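Ullbridge parts exchange to open a second sorting room

Last updated: 2025-11-24
14 shares | 5 comments

A scheme that sorts spare electrical control parts for small workshops is to take on a second room in Ullbridge, its organisers have confirmed.

The Lubis parts exchange accepts push buttons, pilot lights, circuit breakers and similar items left over from panel work. Parts are sorted by type into trays before they go to workshops and colleges.

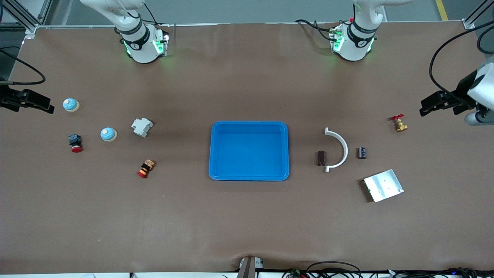
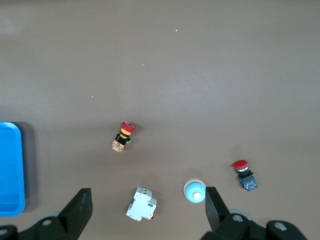

The exchange has handled 2,863 parts since it opened in September last year. Most came from four local firms, with Clolis, which builds control panels for pumps, sending the largest share.

Seul-gi Nam, who runs the exchange, said emergency stop buttons were the items workshops asked for most often, followed by small breakers. "People ring up wanting one button and the supplier wants to sell them a box," she said.

Every part is checked by an electrician before it leaves. Breakers with no readable rating are turned away, as are buttons with damaged contact blocks.

The second room is on the ground floor of the same building and was last used as a store by Plutico. The exchange will pay £699 a month for it, on a lease of five years. Shelving is due to go in first, and the benches will follow.

Yanti Ginting, who teaches electrical installation in the town, said her students had wired practice panels with parts from the exchange and she hoped to collect more next term.

Firms with parts to give are asked to ring before bringing them in. Lamps, batteries and cable offcuts are not accepted.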